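We moved our bar's ordering over to Drovitz in November. Short thread on how it went.

Before that, every order went out by text to whichever rep answered first. We had 11 suppliers and no record of what we'd agreed to pay.

First job was typing in the price list. 111 items. Kha Tiêu did most of it over two slow afternoons.

Then we matched old invoices against it. We'd been charged the wrong case price on tonic for months. Nearly $1000 total.

The supplier credited all but $59. Still arguing over that part.

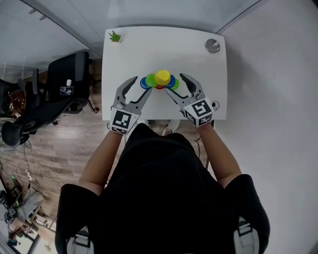 What I don't like: Drovitz can't split a case between two locations. We still do that by hand on a shared sheet.

Also looked at Zostard. Better reports, but you pay per user and we have a lot of part-timers.

Keeping Drovitz through spring. Will post again after the keg deposits are in.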